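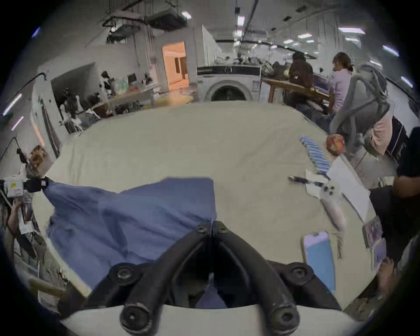

Fabric should be washed, dried, and pressed before any pattern piece is cut from it. Cotton and linen may shrink in the first wash, and a garment cut from untreated cloth may no longer fit afterward. Members often bring in yardage that has been folded for months, and a wrinkled length of blue fabric spread over a cloth-covered table, such as the one shown, should be smoothed and pressed before it is measured. The steps below apply to all woven fabrics used in the Cascombe sewing room.

By Friederike Brinkmann, Textile Instruction
Updated in May

Before washing

Check the care label or the end of the bolt for the recommended water temperature. Finish both cut ends with a zigzag stitch. Wash dark and light colors separately, and add a color catcher to the first load of any deep blue, red, or black.

Washing and drying

Use the same settings that will be used for the finished garment. Do not add fabric softener. Remove the fabric promptly at the end of the cycle and shake it out by the selvages. Linen should be taken from the dryer while slightly damp.

Pressing

Set the iron for the fiber and test it on a corner. Lift the iron and set it down again in each new place; sliding it can stretch the cloth off grain. Press from the wrong side, along the lengthwise grain, and let the fabric cool flat.

Checking the grain

Fold the fabric in half with the selvages together. If the fold ripples, shift one selvage sideways until the fold hangs straight. Trim the ends square. Lengths over 2 yards are easier to check with a second person holding the far end.

Prepared fabric may be stored on a roll until cutting. Room hours begin at 9 a.m.

This site uses cookies to remember your preferences. By continuing, you accept their use.

Contact: Cascombe Sewing Room, Room 808 | © Cascombe. All rights reserved. | Back to top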